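Technicien ou technicienne d'exploitation et de maintenance – cellule de manipulation Flukside

Institut Lerell, département Automatisation, site de Hodorlow

L'Institut Lerell recrute deux techniciens ou techniciennes pour assurer la mise en place, l'entretien courant et le dépannage de la cellule Flukside, installée dans la salle d'essais du bâtiment Papadakis. La cellule est consacrée à une seule tâche : la saisie d'un petit cube vert et sa dépose dans une ouverture découpée dans un disque de carton, lui-même logé dans un anneau blanc. La simplicité apparente de cette tâche ne doit pas tromper les candidats sur la rigueur attendue. Un anneau déplacé de quelques millimètres entre deux séries suffit à rendre les enregistrements incomparables. 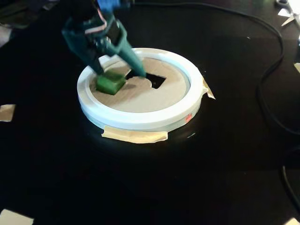 Annonce rédigée par Josiane Rey, responsable des moyens d'essais, département Automatisation

Contexte du recrutement

La cellule fonctionne par séries de 200 cycles. Avant chaque série, l'opérateur vérifie la position du gabarit, l'état de la pince et le passage des câbles, puis consigne ces contrôles dans le registre de salle. Jusqu'à présent, ces opérations étaient partagées entre les ingénieurs d'études, qui les effectuaient en complément de leurs propres travaux. L'augmentation du nombre de séries conduit l'Institut à les confier à un personnel dédié.

Les personnes recrutées travailleront sous la responsabilité d'Anika Lindqvist, ingénieure chargée de la cellule. Elles n'auront pas à développer les programmes de commande, mais devront être en mesure de les lancer, de les interrompre et de lire les journaux d'erreurs. Elles seront seules juges de l'aptitude de la cellule à démarrer une série et pourront en refuser le lancement.

Missions de mise en place

Le gabarit est fixé au plan de travail noir par du ruban de masquage. Ce mode de fixation a été retenu afin de permettre des changements rapides et de ne pas percer le plan ; il impose en contrepartie un contrôle fréquent. Le titulaire du poste devra :

– nettoyer la surface avant toute pose de ruban et laisser sécher le produit ;
– poser les bandes, contrôler leur adhérence à la main et remplacer celles qui se décollent ;
– reporter la position de l'anneau à l'aide du calibre fourni ;
– découper et remplacer le disque de carton lorsque le bord de l'ouverture s'effrite ou se déforme ;
– conserver le disque retiré, marqué du numéro de la série, dans l'armoire de la salle.

La découpe des disques s'effectue à la main, d'après un modèle. L'Institut n'attend pas une précision d'usinage. Les écarts de découpe sont admis dès lors qu'ils sont mesurés et consignés ; un disque neuf est photographié avant son premier emploi.

Le cube fait l'objet d'une fiche propre. Ses arêtes adoucies et sa surface marbrée présentent un aspect variable selon l'orientation, et l'éclairage doit être réglé avec cet objet en place, jamais sur un plan vide. Le technicien relève les réglages des lampes, vérifie que l'ombre de la pince ne recouvre pas l'ouverture au moment de la dépose et signale toute modification de la lumière ambiante, notamment celle due à l'ouverture d'un store.

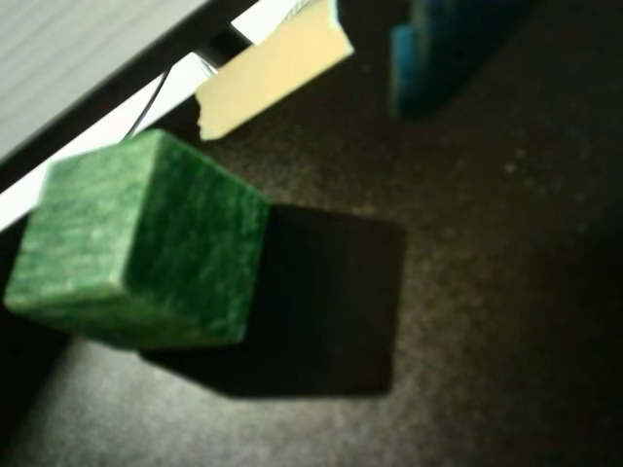

Le relevé se fait en début et en fin de série, aux mêmes points du plan de travail. Lorsque les deux relevés diffèrent au-delà de la tolérance inscrite dans la fiche, la série est signalée à l'ingénieure chargée de la cellule, qui décide de la conserver ou de la reprendre. Les réglages d'éclairage ne sont pas corrigés en cours de série.

Missions d'entretien

L'entretien porte principalement sur la pince, dont le corps et les deux doigts sont en plastique. Cette matière s'use et peut se fissurer au voisinage des vis. Un contrôle visuel est prévu à chaque prise de poste ; un démontage complet est réalisé tous les 3000 cycles. Il comprend la dépose des doigts, le nettoyage des surfaces de contact, la vérification du jeu à l'articulation et le remontage au couple indiqué dans la notice interne.

Le faisceau de fils qui dessert le servomoteur exige une attention particulière. Les fils sont fins et forment une boucle libre à l'extérieur du corps de la pince. Cette boucle doit rester assez longue pour suivre les mouvements du poignet et assez courte pour ne pas accrocher le gabarit. Toute reprise de soudure ou de connecteur est suivie d'un essai à vide, bras en position haute, puis d'un essai avec cube.

Le titulaire assurera également :

– la vérification du serrage entre la pince et le bras ;
– le contrôle du cheminement des câbles posés sur le plan, hors de la zone balayée par la pince ;
– le dépoussiérage du plan et le retrait des résidus de colle ;
– la gestion du petit stock de pièces : doigts de rechange, visserie, ruban, carton, connecteurs ;
– la tenue à jour du registre de salle, en français, de manière lisible par une personne n'ayant pas assisté aux opérations.

Missions de dépannage

Les arrêts les plus courants tiennent à une dérive de l'alignement entre la pince et l'ouverture, à une perte de serrage sur le cube ou à un défaut de contact dans le faisceau. Le technicien applique d'abord la procédure d'arrêt, place le bras en position de repos, coupe l'alimentation de la pince et ne remet sous tension qu'après inspection. Aucune intervention manuelle n'est autorisée entre les doigts lorsque le servomoteur est alimenté.

En cas de défaut d'alignement, l'ordre des vérifications est le suivant : fixation du gabarit, fixation de la pince, usure des doigts, puis seulement calibration du bras. Les candidats retenus pour l'entretien se verront proposer un exercice de diagnostic reposant sur cet ordre.
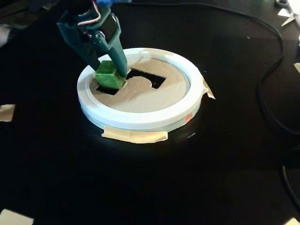
Hodorlow, le 11/9/25

Conditions d'emploi

Les deux postes sont à pourvoir en octobre. Il s'agit de contrats à durée déterminée d'un an, renouvelables une fois, à temps complet, sur la base de 35 heures par semaine. La rémunération est de 3000 euros bruts mensuels. Les horaires sont fixes ; aucune astreinte n'est demandée, la cellule étant mise hors tension en fin de journée.

Le travail s'effectue intégralement sur site. La salle d'essais est accessible de plain-pied et le plan de travail peut être réglé en hauteur sur demande, sous réserve d'une nouvelle calibration du bras. Les postes sont ouverts aux personnes en situation de handicap.

Les nouveaux arrivants suivent une période d'accompagnement pendant laquelle ils réalisent les opérations de mise en place en présence d'Anika Lindqvist. L'habilitation interne à intervenir sur la pince est délivrée à l'issue de cette période, après un démontage et un remontage complets.

Profil recherché

Une formation en maintenance industrielle, en électrotechnique ou en mécatronique est demandée. Les candidatures de personnes issues de métiers manuels de précision – prothèse, horlogerie, maquettisme, reliure – seront examinées avec attention, à condition qu'elles justifient de notions de base en électricité basse tension.

Sont attendus :

– la pratique du petit outillage et du câblage fin ;
– la capacité à suivre une procédure écrite et à en signaler les insuffisances ;
– une écriture technique claire ;
– une bonne tolérance aux tâches répétitives.

La connaissance d'un environnement de commande de bras robotisé est appréciée sans être exigée. La lecture de l'anglais technique est utile, une partie des notices n'étant pas traduite.

Relation avec les équipes d'études

Les équipes d'études demandent parfois une modification du montage : autre orientation de l'anneau, autre découpe du carton, doigts de forme différente. Ces demandes passent par une fiche de modification, signée par l'ingénieure chargée de la cellule avant toute intervention. Le technicien donne un avis écrit sur la faisabilité et sur le temps d'immobilisation. Il lui appartient de remettre la cellule dans sa configuration de référence à la fin de la campagne concernée et d'en apporter la preuve par une série de contrôle.
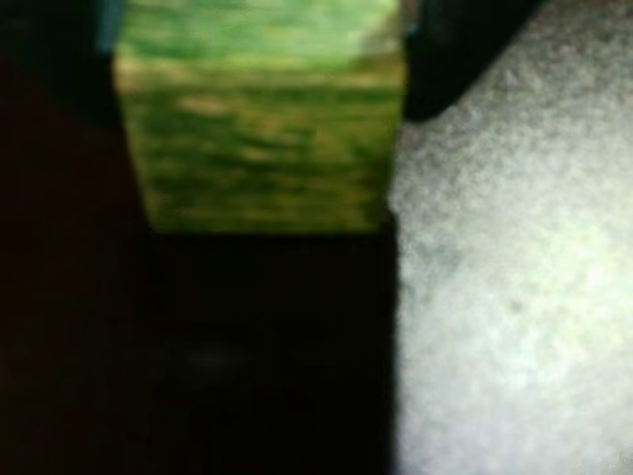 Faut-il avoir déjà travaillé sur une pince robotisée pour postuler ?

Cette expérience n'est pas requise. Le démontage, le remontage et le réglage de la pince sont enseignés pendant la période d'accompagnement. Il est en revanche demandé de savoir manier un multimètre et de pouvoir présenter, lors de l'entretien, une réparation ou un montage réalisé personnellement, quel qu'en soit le domaine.

Modalités de candidature

Le dossier comprend un curriculum vitae, une lettre d'une page et, le cas échéant, la copie des habilitations électriques en cours de validité. Il est adressé à l'attention de Josiane Rey, Institut Lerell, département Automatisation, bâtiment Papadakis, Hodorlow, ou déposé à l'accueil du site sous enveloppe portant la mention « Cellule Flukside ».

Les candidats présélectionnés sont convoqués à un entretien suivi d'une épreuve pratique en salle d'essais. L'épreuve consiste à poser un gabarit, à le contrôler et à rédiger l'entrée correspondante du registre. L'outillage est fourni. Les frais de déplacement sont remboursés sur présentation des justificatifs.

Une réponse écrite est adressée à chaque candidat. Les dossiers non retenus sont détruits à la clôture du recrutement, sauf demande contraire de l'intéressé.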